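Home | Products | Evaluation Services | Support | Contact
End Effectors > Two-Finger Grippers > Comparison Units

Zilbridge Gripper Evaluation Set for Two-Arm Stations

The Zilbridge Evaluation Set allows a laboratory or integrator to compare two-finger grippers on thin, flexible goods before committing to a purchase. It is supplied on loan to institutions that already operate a two-arm station. The set comprises two pairs of grippers, the Vurnico and the Horkska, together with mounting plates, cabling and a printed test schedule.

Rigid test blocks say little about how a gripper will behave with film and sheet. The schedule is therefore built on household materials, chief among them black plastic bags. In the liner task, the arms are required to place a bag in a round bucket and bring its edge over the rim.
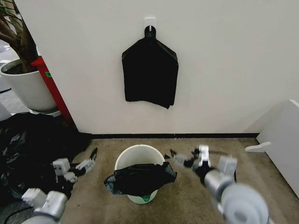

Each gripper pair is assessed over 300 attempts. An attempt is recorded as complete, partial or failed, and the operator notes whether the fault lay in the approach, the grasp or the release. Attempts in which the material tears are entered separately and are not repeated. Both pairs must be tested at the same station, by the same operator and with the same stock of bags.

Fingertips are exchanged without removing the gripper from the wrist. The Vurnico is delivered with smooth tips and the Horkska with ribbed tips, and either type fits both bodies. Users should enter the tip fitted at the head of every record sheet, as results obtained with different tips cannot be pooled. Worn tips should be returned with the set and must not be reground.

Loan period: 5 weeks
Attempts per gripper pair: 300
Supply cable length: 400 cm
Record sheets supplied: 133
Controller: not included

The second part of the schedule concerns objects held between both arms. Here the left and right grippers must share a soft item without pulling it out of shape, and the controller settings matter as much as the fingers. Force limits should be set on each arm in turn and left unchanged until the series is finished.

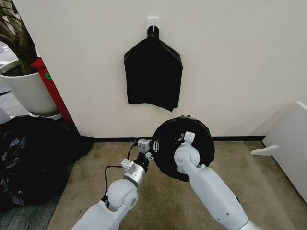

Rocío Lozano writes that the ribbed tips held thin film well at her station but were slow to let go, and that she would advise running the release trials first. Konrad Sowa asks whether the smooth tips may be ordered separately; they may, in packs for one pair of grippers.

The present schedule was issued in September 2023 and replaces all earlier versions. Requests for loan should be addressed to Yesenia Zepeda at the Zavala office, stating the make of arm, the wrist fitting and the controller in use.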